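# Free Throw Consistency Under Fatigue

Vlasta Georgiou
Apr 18, 2021

## 1. Aim

The project tests whether a player's free throw percentage drops late in a practice session, and whether the drop depends on position. Data come from the Rinska college squad, recorded in February.

## 2. Data

A total of 1,693 attempts were logged. Entries with no time stamp were removed, leaving 1,328. Of these, 331 were taken in the last quarter of a session -- the "late" group. Each row holds player, position, minute and result.
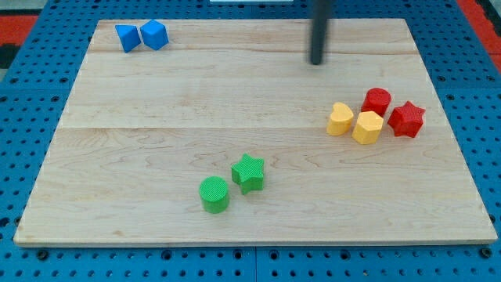
*Fig. 1. Light wooden board on blue pegboard.*

## 3. Method

Makes and misses were compared between the early and late groups with a chi-square test. Guards and forwards were then run separately. Centers were left out of the second step, as only two were on the squad. Session length was fixed at 140 minutes.

## 4. Results

The late group shot worse overall. The gap was clear for forwards and small for guards -- too small to separate from chance. Krasniqi, the backup point guard, improved late in most sessions, and removing his rows did not change the outcome of either test.

## 5. Limits

Attempts by the same player are not independent, which the test ignores. A mixed model would handle this better. Heart rate was not recorded, so elapsed time stands in for fatigue.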